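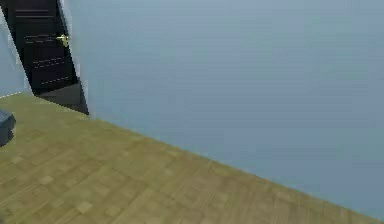
Ollberg flats to be "ready by March", says developer

Fotura says the first 30 homes in its Ollberg block will be handed over in March. Buyers may want to hold off booking the removal van. The same firm promised the same thing last year, and the year before that it was "a matter of weeks".

Sales manager Damián Aravena told Thursday's residents' meeting that 97 per cent of the work was finished. He did not say what the other three per cent was, or who had worked it out.

Natalia Rosales, who put down a deposit 23 months ago, asked whether late buyers would be paid anything for the wait. Aravena said the firm was "looking at it".

The council has yet to sign off the stairwells. Its next inspection has no date.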